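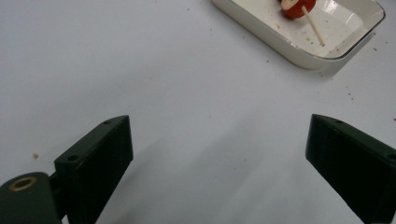

Gelholm Hand Gripper: Our Open Day at Cadside

Products > Grippers > Hand-held > Gelholm

Overview | Specs | Visits | Contact

I took the Gelholm to Cadside in February and had a blast! It's a two-finger gripper you hold yourself, and we ran it on party food, which is about as fussy as a job gets (small, round, slippery, and everybody wants to eat it). Yuzhen Tang handled the first session at 4 and Colton Wong talked people through the fingers. Come try one at our next visit, we bring plenty of snacks. 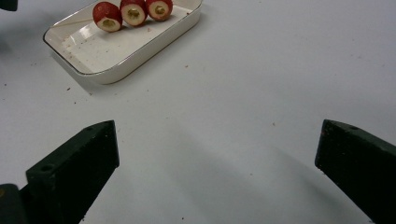
Filled radish halves on the gold-rimmed dish, Gelholm fingers open.

Opening: 100 mm
Finger length: 37 mm
Loan period: ask me, I'm flexible!

Related items
Robichaud finger set
Nisivero wrist mount
Gelholm carry case, holds 200 spare screws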